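Kirkomau Community Help — Workspaces and Shared Rooms

Clearing a shared table between bookings

Posted by Parisa Mousavi

Our tenants' association manages a small shared workroom with a square white table, a low shelf unit and several office chairs. Members frequently leave personal belongings behind, and the next booking begins with a search for somewhere to put them. Bags are placed on the shelf unit, which keeps the floor clear, but smaller items remain on the table and the chairs are used as storage.

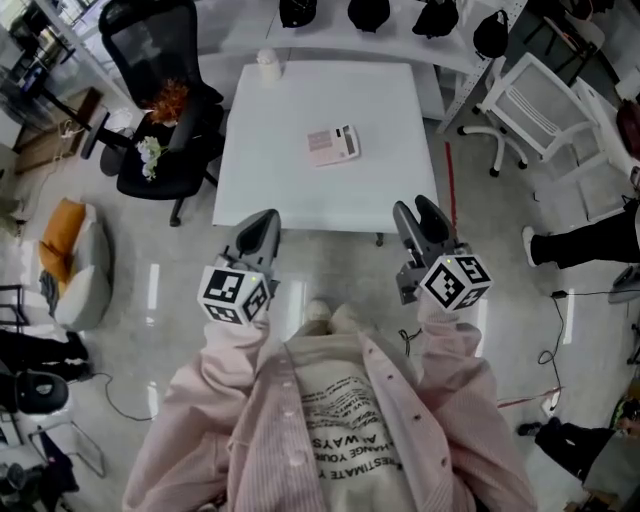 The shared table with a calculator and a small bottle, and bags on the shelf unit behind.

Could members advise on a fair arrangement for items left behind? The room is booked by 16 households and there are no lockers. I would also appreciate advice on flowers, as one bunch has been left on the seat of a black mesh chair.

Wing-sze Lai

We adopted a written procedure in July and it has worked well. Each booking ends 11 minutes early, and the person who made the booking clears the table and every chair seat. Anything unclaimed goes into a lidded tub labelled with the month. Calculators, chargers and keys are kept in a separate tray at the office — they are the items most often asked for. Flowers should be moved to a jug of water on the same day. Mesh seats dry quickly, but pollen is difficult to brush out.

Arash Kiani

Lockers. Ours cost $600 second-hand.

Sharada Annamalai

I agree with Wing-sze Lai regarding the tub. I would add that bags should not stay on the shelf unit overnight, whatever their colour or size. Our notice states that bags are to be collected by 9 pm, and a copy is fixed inside the door at eye level. Please check your hire agreement before disposing of anything.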